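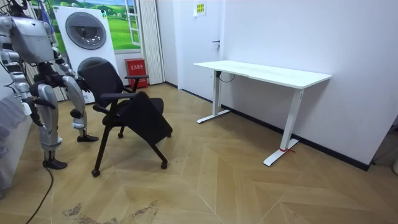
October 6, 2020
Small room, chairs and floor

Started late, key was with Ademir. Plan for today: get the folding chairs sorted, see which ones are fit to go over to Lerthorpe and which stay by the table. Black mesh-type one first as it gets used most.

Notes as I go, will tidy up later (won't).

Chair is the Kokley one, or sold to us as Kokley, no label that I can find. Seat tips up, armrests on both sides, four small casters. Order number on the invoice 3252, bought July with the table. Ademir says the invoice is in the blue folder. It isnt.

Rolling. Fine along the boards, less fine across the chevron where the joints catch. Pushing from the top of the backrest it wants to swing left. Lower push is straighter but you have to bend for it. Iolanda reckons one caster is stiff. Turned it over, pulled a bit of thread out of the front left, better after that. Still a slight tick when it goes round. Dry grease? Ask before using the spray, last time it marked the floor and took ages with a cloth.

Under the table. Goes in most of the way with the seat down, then an arm meets the tabletop and that's that. Either we live with it or the table comes up a notch. Clearance needed by my tape is 184 mm above the seat, table gives less. Wrote it on the wall plan in pencil.
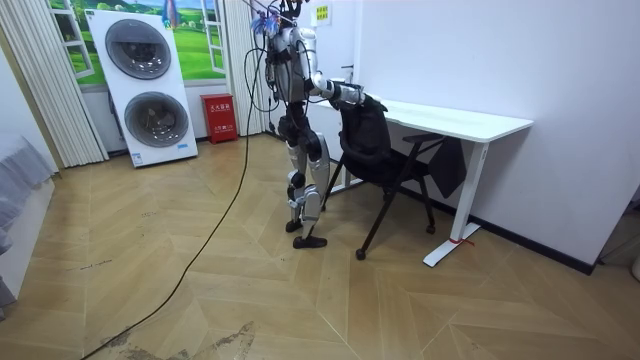 Tried it with the seat up as well, takes less room but then it's in the way of whoever sits down next. Iolanda wants all chairs left seat DOWN at end of day, backs to the room. Fine by me. Will put a note on the door.

Things noticed while at it:
- curtain hem is dusty, needs a shake outside
- extinguisher cabinet by the curtain must stay clear, no parking chairs in front of it, not even for five minutes
- washing machine panel leans a touch over the window mural, check the feet
- floor wants a proper sweep, not just the middle

Quote from Cuvurus for replacement casters: 128 for the set, fitting not included. Too much for one tick. Sepúlveda might have the same size loose, Ademir to ring them. If they only sell by the box then forget it, we are not storing 2000 casters.

Armrests. Pads feel firm, no wobble on the right. Left has a little play if you lift by it, so dont lift by it. Use the frame. Tightened what I could reach, half a turn, no more or the thread goes. Seat cushion ok, quick brush only. Checked crossbar under the back panel by hand, nothing loose.

Putting it back: hold by the arm pad to steer, walk it in slow, stop when the casters are off the long joint.

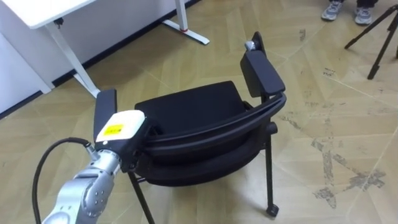

Left to do
- second chair, same checks, same order
- grease question (Iolanda)
- ring Sepúlveda re casters (Ademir)
- raise table one notch, needs two people
- find the blasted invoice
- door note, seats down, backs to the room

Stopped for lunch, second chair after. Tape measure is on the windowsill in the corridor, please put it back there.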